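Chapter 7
Color Before the Loom: Mordants and Dye Baths

By the end of this chapter you should be able to explain what a mordant does, work out how much of it a given weight of yarn needs, and tell a fast color from one that is only visiting. You should also be able to read an old dye recipe without throwing it across the room. The last of these takes the longest.

Chapter 2 dealt with the fiber itself: the scales of wool, the crimp, the grease. We left the yarn spun, plied and the color of a sheep. Many weavers are happy to leave it there. The rest want red, and wanting red has caused more trouble in the workshop than any other ambition. 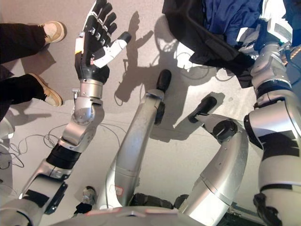

Do natural dyes always fade faster than synthetic ones?
It depends on the dye and on how it was fixed. Madder on well-mordanted wool can outlast the floorboards under it, while some of the early synthetic purples gave up within a few summers. Turmeric fades if you look at it sternly.

7.1 What a mordant does

Most plant dyes have no great liking for wool. Simmer a skein in an unhelped bath and you will get a stain, which may be pretty, and which will leave with the first serious wash. A mordant is a metal salt that attaches to the fiber and then to the dye, holding each by the hand like a patient aunt at a wedding. The usual one is alum. Iron is also used, mostly to darken or "sadden" a color, and the old dyers' word is a fair one. Too much iron makes wool brittle, and in old rugs you can often find the black outlines worn down below the pile beside them.

Alum is measured against the dry weight of the fiber. The standard proportion in this book is ten percent, so 400 grams of yarn will want 40 grams of alum. Weigh the yarn before you wet it. Every class contains one student who weighs it afterward, and the yarn that results is sticky, slightly harsh, and kept forever in the back of a drawer.

Dissolve the alum fully in hot water before it goes into the pot. Add the wetted yarn to a lukewarm bath, raise the heat slowly over an hour, and hold it just short of a simmer for another. Then let it cool in the pot -- overnight if you can stand it. Sudden changes of temperature, with a bit of stirring, will make felt. Felt is covered in Chapter 11, and it is better to arrive there on purpose. 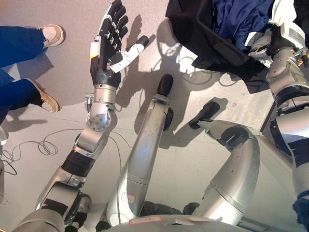

The water matters more than beginners like to hear. Hard water contains calcium, which brightens madder and dulls cochineal, so two dyers following one recipe in two towns may end up with two reds and a disagreement. If your bath comes out brownish, check the heat first. Madder root holds several coloring compounds, and the brown ones come forward when the pot gets too hot. Then check the water. Blame the plant last.

7.2 Reading an old recipe

The Ollen workshop kept its dye notes in a run of narrow ledgers, later put in order by Dalva Guimarães, who numbered every entry, including several that proved to be grocery lists. Entry 1029 is typical:

"Take the good root, enough, and the white salt as before. Warm until the hand objects. Leave for the length of market. If it is the wrong red, say it is the other one."

It is easy to laugh, and you should, but there is sound practice in it. "Until the hand objects" is a workable test for a bath that must not get too hot. "The length of market" would have meant a morning to anyone in Ollen. Only "enough" resists us. Guimarães spent most of a July dyeing test skeins to settle the matter and concluded that the writer had simply known.

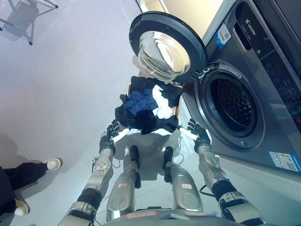 7.3 Fastness, and how to test it

A dye may be fast to light, to washing or to rubbing, and being good at one says little about the others. Indigo stands up well to light and comes off on your trousers. It sits on the fiber as fine particles, so a poorly rinsed skein will go on sharing itself with its neighbors for years.

For light, wind yarn around a card, cover half with thick paper, and tape it in a south-facing window. Label the card. You will not remember. For rubbing, press a white cotton cloth on the yarn and rub firmly, first dry and then damp. For washing, braid the dyed yarn with undyed wool and undyed cotton, wash the braid gently in warm water, and see who has changed color.

The Damasceno method adds a drop of vinegar on one end of the sample and a little washing soda on the other. Some reds shift toward orange in acid and toward purple in alkali, so the test is worth doing before a rug goes anywhere near a dinner party. 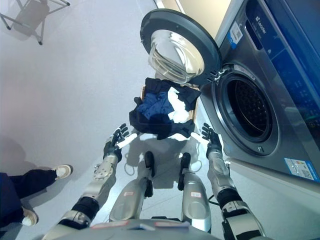 Terms to know before section 7.4
Mordant: a metal salt that helps a dye bond with the fiber.
Sadden: to darken or dull a color, usually with iron.
Exhausted bath: one that has given up most of its dye. Pale colors can still be had from it.
Abrash: bands of slightly different shade across a rug, from yarn dyed in separate lots. Sellers call it character. Dyers at Pledthorpe called it running out.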